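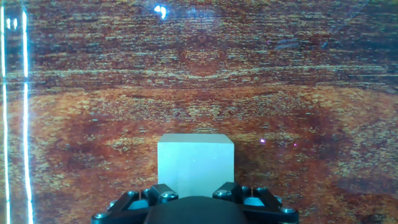 How far ahead should you start writing the wall text for a small group show?

Two months before the opening, if you can stand it. I know that sounds like forever when half the work isn't finished, but the writing always takes longer than the hanging does, and it's the job that gets shoved to the last night with a glass of wine and a dying printer. I've done it that way more times than I'd like to admit, and you can always tell from the typos.

So this is how I do it now. I've put together small shows in back rooms, a church hall and one very damp boathouse, and the method hasn't changed much since the one we called Clatach, which was the first time I had another person checking my words. That was Annag MacLeish, and she crossed out nearly everything I'd written. She was right, too!

Start with the artists. Send each of them the same short email asking for the title, the year, the materials and the size with height first. Then ask one open question. Mine is "What were you looking at or thinking about when you made this?" Don't ask for a statement. If you ask for a statement you'll get a page and a half about liminal space, and then you have to be the person who cuts it. Give them a deadline that's a week earlier than the one you really need.

While you wait for the replies, go and stand in the room. Walk in through the door your visitors will use and notice where you stop first. Your intro panel goes there, even if it's an awkward bit of wall. I once put ours on the big handsome wall opposite the window and people sailed right past it, because the sun was bouncing off it all afternoon.

Now write the intro panel. Keep it under 100 words. I mean it, count them. Say what the show is, who's in it, and the one thing that ties the work together, in the sort of words you'd use on the phone to your sister. If you're stuck, talk it out loud and record yourself, then type up the part where you stopped trying to sound clever. My panel for Ukado began as a recording I made in a parked car (lots of "um," plus a bit where I yell at a pigeon).

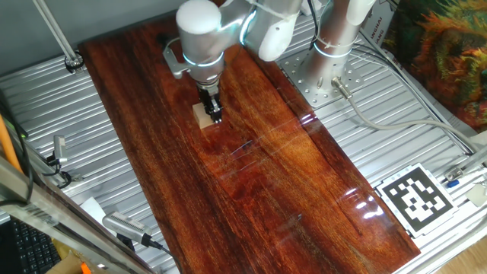 Next come the labels for the individual works. I use the same order every time: artist, title, year, materials, and then the short text if there is one. Not every piece needs a text, and I'd leave it off anything that hits you right away. Save your words for the piece people might walk past, or the one with a story you can't get from looking at it. Two sentences is plenty. Put a fact in the first one and leave your opinion out of the second.

A few words I search for and delete before anyone else reads my draft: explores, interrogates, practice, journey. I'll let one "explores" through per show if I'm tired.

Then hand the whole lot to two readers. One should know the work well and the other should know nothing about it. For the last show my first reader was Abimbola Ojo, who had two pieces in it herself and caught that I'd listed one of them as oil when it was acrylic. My second was my neighbor, who circled "diptych" and wrote "what" beside it. Both very useful. I kept diptych but I added "in two panels" after it.

Printing! Make one test label before you print them all, tape it up at the height you plan to use, and read it from a couple of steps back. If you find yourself leaning in, make the type bigger. I like a plain font on matte card, mounted on foam board if there's money and straight on the wall if there isn't. Print a spare of everything, and keep the file on your phone during the hang so you can fix a spelling without going home.

When the labels go up, do them last, after the work is level and the lights are set. Put them all on the same side of the work, usually the right, and at the same height. We had 31 labels for the Tijani show and I did the first wall by eye, then had to peel off every one of them and start again with a level. Low-tack putty is your friend. So is a long strip of painter's tape as a guide line, as long as you remember to take it down before the doors open.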